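How to Clean Fabric Flowers Without Ruining Them

Fabric flowers collect dust faster than most things in a house, and they show it late. By the time a red rose looks brown at the folds, the dust has usually been there for months. Most of it comes off with dry methods, so start there and only use water if you have to.

What you need

A soft makeup brush or a clean paintbrush
A hair dryer with a cool setting
A pillowcase
Table salt
Mild dish soap
Two old towels
Small scissors

Step 1: Check for color bleed

Dampen a cotton swab and press it against the back of a petal near the base. Hold it for a few seconds. If color comes off on the swab, skip Step 4 entirely. Reds and purples are the usual trouble, and cheap stems bleed more than good ones. I have had a Prindano rose hold up to soap and a no-name one from the same vase turn the sink pink.

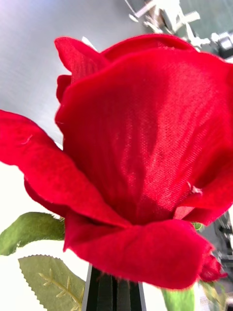 Step 2: Blow and brush

Take the stems outside or hold them over a bathtub. Set the dryer to cool and keep it a foot away. Warm air can soften the glue that holds the petals to the base. Work from the center outward, then go over each petal with the brush, always toward the edge. Trim loose threads with the scissors. Don't pull them, or the weave will keep opening up.

If you only have a few stems and they were cleaned last year, you can stop after this step.

Step 3: The salt bag

For flowers with lots of small petals, a brush takes forever. Put half a cup of salt in the pillowcase, add the flowers head down, and gather the top around the stems. Shake gently for 2 minutes. The salt knocks the dust loose and will come out gray. Shake the flowers well over the trash before you bring them back in.
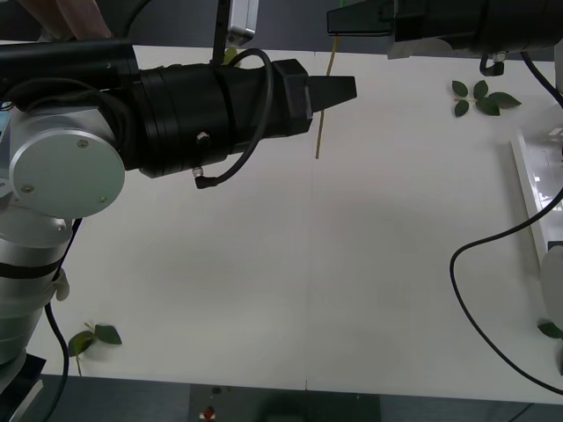 Do no more than 5 stems at a time. A crowded bag bends the wires and pops heads off. If one does come off, put a drop of craft glue on the stem tip, push the head back on, and leave it overnight.

Step 4: Wash, if the color is safe

Fill a bowl with cool water and add a few drops of soap. Dip the flower head, swish it, and lift it out — 3 dips is plenty. Don't soak it, and keep wrapped stems out of the water, as the paper tape comes undone. Rinse in clean water, pat with a towel, and hang the stems upside down until the next day. Reshape the petals with your fingers while they are still damp.

Step 5: Store them flat or hanging

Lay stems in a long box with tissue between the heads, and keep the box out of the sun. Blues fade first. I use a Hemmin under-bed box and put everything away in June.
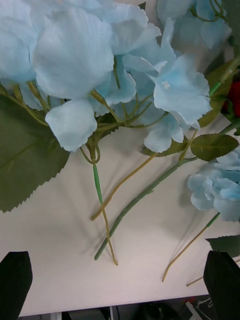

Flerkgate: I tried the salt bag on my hydrangeas and it worked, but salt stayed stuck deep between the florets. A second pass with the dryer on cool got the rest out. Cornmeal was worse, so I would stick with salt.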